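Holiday let changeover: water and bathroom safety check
Property: Jevetti, flat 2
Checked by: Maarja Sakalauskas
Month: April

Complete before guests arrive. Write a comment against anything not passed.

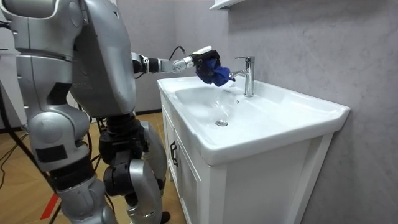
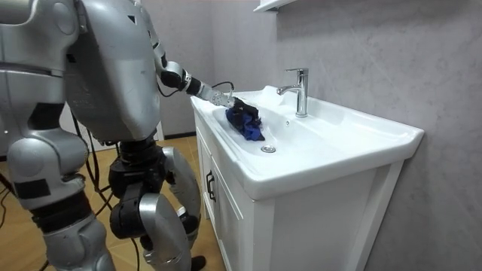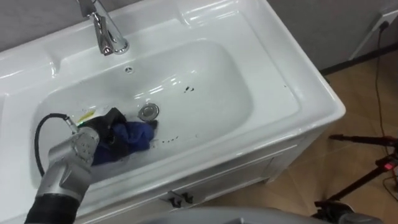

The bathroom sink, which is in all three.

How long should the taps run if the flat has stood empty for a week?
Five minutes each, hot and cold, at a gentle flow so there is little spray. Take the shower head off the hose first and let the hose run into the tray.

1. Hot water cylinder set to 60 degrees. Pass.

2. Bath tap blending valve. Pass. Serviced by Uletti, job 428.

3. Shower head descaled. Fail. Two jets still blocked after soaking. Replacement ordered, ref 586.

4. Bath mat grips the floor. Pass, but the corner is starting to curl. Look again next time.

5. Extractor fan runs on after the light goes off. Pass. Noisy. Cover needs a clean.

6. Light pull cord sound and within reach. Pass.

7. Door lock opens from outside with a coin. Fail at first, stiff. Oiled and tried again, pass.

8. Cleaning products in the locked hall cupboard. Pass. One bottle had lost its label and was taken away.

9. Stopcock turns freely. Pass. The tag has faded, please write a new one.

10. Smoke alarm in hall tested. Pass.

Outstanding: items 3 and 9. Flat can be let, with the shower head to be changed at the next changeover. Copy to the owner and to the Triltix folder.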